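Hangers or folding for a pile of T-shirts? Skeptical about the "hang everything" advice

Posted in Laundry & Closets
June 21, 2022
382 views

Fernuta

I keep reading that I should hang every shirt straight out of the laundry and stop folding. My sister-in-law swears by it and so does every closet page I land on. I'm not convinced. Hanging one shirt takes me longer than folding one, and I end up with stretched necks and those little bumps at the shoulders.

We do two baskets a week, mostly dark cotton: T-shirts, work polos, some sweatpants. Everything gets sorted on the dining table because there is no laundry room. The closet rod is 55 inches wide and I share it. I have 22 plastic hangers that came with the apartment and was about to buy a pack of 35 velvet ones, until I saw the price.

So is there a real benefit to hanging, or is this a way to sell hangers? And if I do hang, how do you get the hanger in without pulling the collar out of shape?

Rivmont

Hang everything. You see it all at once and it never wrinkles. Get the velvet ones, they are worth it. I switched in August and would not go back.

Sakix

"Never wrinkles" is a stretch. Pack a rod tight enough and shirts come out with creases down the front that folding would not have given you. With 55 inches, shared, I doubt you have room to hang two baskets' worth anyway.

I'd split it. Polos and anything with a collar or buttons go on hangers. T-shirts and sweatpants get folded. Sweaters too, if you own any, whatever the closet pages say. Heavy knits on a hanger grow longer, and I have ruined a couple that way.

On the collar problem: you are probably pushing the hanger in through the neck. Go in from the bottom hem instead. Lay the shirt face down, slide the hanger up inside, and bring the hook out of the neck hole last. It feels slow for the first few and then it doesn't. For a polo, undo the buttons and go in from the top if you prefer, there's enough room.

The bumps come from hangers that are too wide for the shirt, or from hanging things up heavy with water. I don't believe velvet fixes either one. It stops wide necks from sliding off and that is the whole story as far as I can tell.

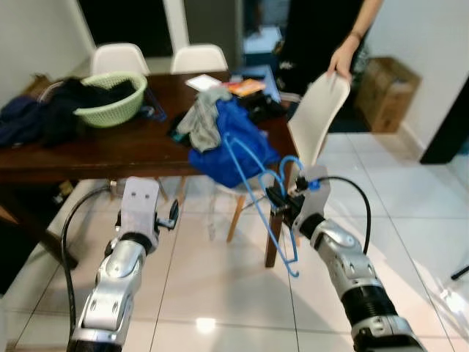 The other thing I'd question is the dining table. I sort on ours too, and the sorting is never what slows me down. It's the mail and booklets and everything else already living there. Push that stuff to the back, keep the basket at one end, and pull out only the shirts that need a hanger. Do those first, while you still have some patience left. The folded pile can wait until after dinner and nothing bad happens to it.

Keep your 22 plastic ones and see if you run out. I'd bet against it.

Fahmy

Mostly agree with the answer above, but I don't buy the face down part. Face up works the same and you can see if the shoulders are even. Also, plastic hangers with a thin hook can twist around on the rod, so check yours before you decide they're fine. A couple of mine bent under a winter coat. For T-shirts they have held up all right.

Fernuta

Tried the bottom hem way on a few shirts tonight. Necks look okay so far. Still not sure it beats folding, but I'm holding off on the velvet.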